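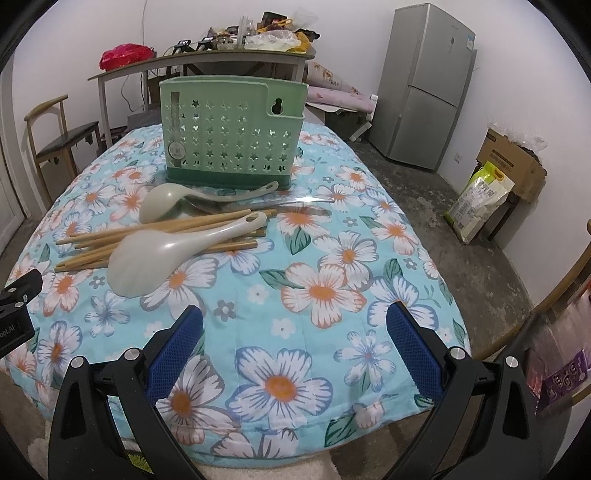

The pads grab a rice paddle every time, writes Raghda Akl, but a single chopstick rolls as the fingers close and comes up crossways or stays on the bed. Is that the pads, the screws or me?

Mostly the pads, partly the screws. Notes follow on setting up the fingers of a hand-held gripper for kitchen utensils, from builds done on the second bench at Tondness and a few done at home. They apply to the common pattern: a rigid finger with a triangular cutout to save weight, a textured pad on the inner face, two screws per finger.

Checking the faces

Close the fingers on a strip of printer paper and pull. Do it at the tip, then at the middle of the pad, then near the root. The drag should feel the same in all three places. If the tip lets go first, the fingers are toed out and thin round stock will walk toward the opening. If the root lets go first, the tips are taking all the load and flat handles will pivot.

Toe is corrected at the screws. Loosen both a half turn, close the fingers on a flat steel rule, tighten the screw nearest the root, then the other one. Open and repeat the paper test. Two passes are normal.

Printed fingers creep if they are stored clamped shut. Leave them open overnight.

Pads

Mesh-textured pads are a reasonable default. The texture should run across the direction in which the object wants to roll. For chopsticks and spoon handles picked up from above, that means the rows go from root to tip. If the mesh is square, orientation doesn't matter, but the compression does: a pad that is too hard touches a chopstick along one line on each side, and that is all the grip there is.

Press a chopstick into the pad with a thumb. It should leave a groove that recovers in a second or two. The gray pads sold by Srour are too stiff for this out of the bag. Warm them in tap water and they give a little, though the effect is gone by the next day. Arash Zarei cuts his from kneeling mat and replaces them more often. Both work.

Scuffing: a new pad may have a molding skin. Take it off with 600 grit, dry, six or eight strokes in one direction. Do not go on to 2000 grit. It polishes the high spots and the pad is worse than before. Wipe with alcohol and wait until it is dry before testing.

Gluing: contact cement, both faces, wait until tacky. Superglue wicks into open mesh and leaves a hard patch in the center. Trim the pad flush with the finger edge after bonding. An overhanging pad will catch on the holes of a perforated utensil holder on the way out and start to peel from that corner.

Screws

Use low-strength thread locker on metal inserts only. On bare plastic it can craze the boss. A drop of nail polish over the head is enough there, and a cracked drop also shows that the screw has moved.

Put a marker line across each head and onto the finger. Look at the lines before a session. On the last set, one screw had backed out an eighth of a turn after 404 closures, and the paper test had already picked up the difference at the tip.

Replacement screws from the Stemgate drawer are two millimeters longer than the originals. They fit, but on some fingers the end stands proud under the pad. Check with a fingernail.

Handling utensils

Spread the chopsticks before picking. In a pile they lie across each other, and the finger that comes down between two of them usually levers a third. With a loose pile, take the topmost stick first and work down.

Approach a chopstick at the thick end, a third of the way along. Line up the fingers square to the stick, touch the surface lightly with both tips, lift a hair, close. Closing while still pressed into something soft drags the cloth in with the stick. A quilt or a folded towel is a harder test surface than a table and a good one to finish on. It is a poor one to start on.

Rice paddles go by the handle. The bowl is wide enough to need most of the opening, and ridged bowls rock between flat pads. Where the handle has a hole near the tip, keep the pads clear of it.

Spoons: polished steel shows up any grease on the pads. If the spoon swings under its own bowl, grip closer to the bowl before you reach for more force.

Dropping into a holder

Put the heavy items in first, sticks last. A light plastic holder tips when a long paddle leans on its rim. Set it against something solid or put a can of beans in the bottom. If there is a hanging slot, use it – a nail at the right height removes the problem for good.

Lower the item until it touches the floor of the holder and then open. Opening early saves nothing and bounces chopsticks out. Check the clearance of the open fingers against the rim first. Long angular fingers need more room to open than to enter.

Wear

Pads on the Maltville gripper were changed at 1556 closures, when the grooves stopped recovering. Another pair, used only on paddles, went over 2000 and was still fine. Go by the thumb test. Change both sides together, even when one looks good, and redo the toe adjustment afterward, as new foam is thicker than old.

To Raghda's question, then: scuff the pads, run the paper test at the tips, and try one stick on its own at the thick end. If it still rolls, check that both pads are the same thickness. A half millimeter is enough to do it, and calipers squeeze foam, so compare the cut edges side by side on a piece of glass.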